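ok so the supplement shelf at the Plumdale co-op got moved again. magnesium is now next to the dog shampoo. took me two laps to find it

also Porex changed their magnesium powder. old tub 300 g, new tub is smaller and costs 13 bucks. same scoop tho

asked at the counter if they could order the old size, they said try Clindow, the place by the bus depot. went. closed for lunch. at 3 in the afternoon??

went back after work. Clindow is tiny but wow, a whole wall of loose teas. got nettle, got lemon balm, forgot the magnesium. yes really

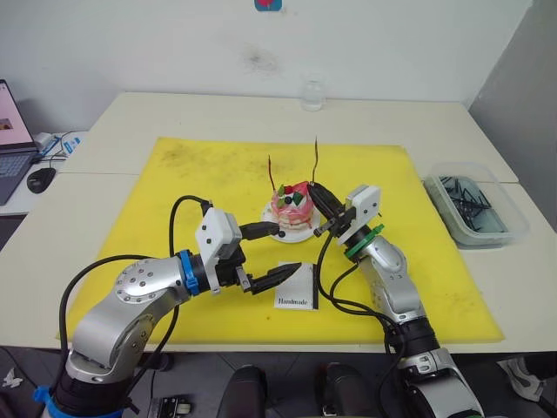 third trip. they had the Uddin one, capsules not powder. label says 470 mg per serving and a serving is 9 capsules. NINE. who is swallowing nine of anything before bed

put it back. bought more lemon balm

lemon balm update: smells great, tastes like warm lawn. honey helps. a lot of honey helps more

someone replied asking if it makes me sleep. no idea, had a cup and stayed up reading reviews of other teas so not a fair test

reminder to check with your pharmacist if you take other stuff, mine told me to space magnesium a few hours away from my thyroid pill and I had been taking them togehter for months

anyway co-op called, they found a couple old Porex tubs in the back, dated December so still fine. picking them up tommorow before anyone else here gets ideas

if you're in Plumdale and want the nettle tea I'm giving it away, opened but barely used. porch pickup, msg me

edit: nettle is gone, thanks. still have a LOT of lemon balm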